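Sturnbridge Furniture Library
Flat-pack and folding: our guide to borrowed tables, in one thread. (1/12)

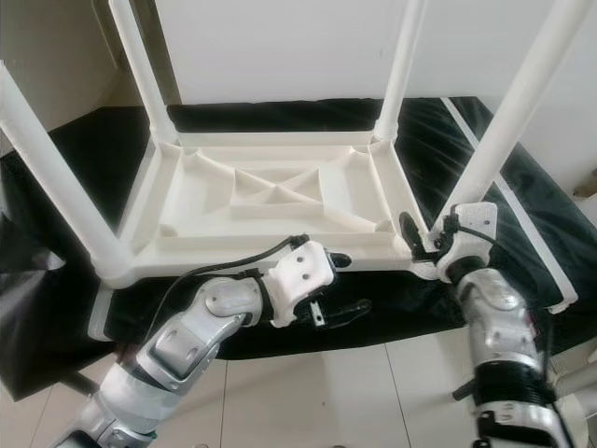

The small plastic table remains the most requested item in the Sturnbridge Furniture Library's catalog, and many of the questions sent to our service desk concern its legs. Members are asked to assemble the table upside down, on a covered surface, with the tabletop face down and the underside facing up. In this position the round collars at the corners are in plain view, one for each of the four white legs, and the raised rim can be held while a leg is fitted. A cloth or blanket beneath the top is required under the terms of loan. (2/12)

The terms of loan were last revised in July. They apply to all items collected from the Balitz Street counter and from the Perić Hall store. Members who borrowed before the revision are not required to sign again, but the current terms apply to any renewal. (3/12)

Fitting the legs. Each leg should be placed squarely in its collar and pushed down with the palm of the hand. Please do not use a hammer or mallet, including a rubber one. If a leg will not seat, remove it, check the collar for grit or dried paint, wipe it with a damp cloth and try again. Legs of the same model may be used at any corner. (4/12)

Before turning the table over, hold each leg near its base and move it gently from side to side. A leg that shifts in its collar should be taken out and refitted. The table should then be lifted by the rim and turned. It should not be rolled over onto its legs, as this places the full weight of the table on two corners and is the usual cause of a split collar. (5/12)

Cleaning. The diagonal ribs on the underside collect sand, crumbs and grass cuttings, particularly after outdoor events. Members are asked to brush out the recesses and wipe them with warm water and dish soap before return. The top should be cleaned in the same way. Scouring pads and bleach are not permitted on any plastic item in the collection. (6/12)

Tables must be dry when returned. Items are stacked in the store, and moisture left between the ribs leads to mildew on the table beneath. Staff may ask a member to dry an item at the counter before the loan is closed. (7/12)

Removing the legs. Turn the table upside down again on a covered surface, hold the rim with one hand and pull the leg straight up with a slight twist. Legs should be tied together with the cloth strap supplied and carried separately from the top. Adhesive tape leaves a residue and should not be used for this purpose. (8/12)

Loan periods. Plastic tables are issued for 2 weeks and may be renewed once, provided that no other member has placed a hold. Large orders for schools, clubs and faith groups are handled under the Sikberg Events Scheme and should be submitted in writing. The application form is available at both counters. (9/12)

Damage. Members should report a cracked rim, a split collar or a missing leg at the time of return. No charge is made for ordinary wear. Please do not attempt a repair with glue, which prevents us from replacing the part. The library holds spare legs for most models and can usually exchange one at the counter on the same visit. (10/12)

During the last membership year the library issued 567 tables, of which 256 were the small plastic model. Returns in good order allow us to keep the annual fee unchanged, and we thank members for the care they have taken. (11/12)

Both counters will be closed on 29 October 2022 for the stock check. Items due on that date may be returned on the next opening day without a late fee. Holds will be kept for collection as usual, and renewal requests may be left by telephone with the Balitz Street counter. (12/12)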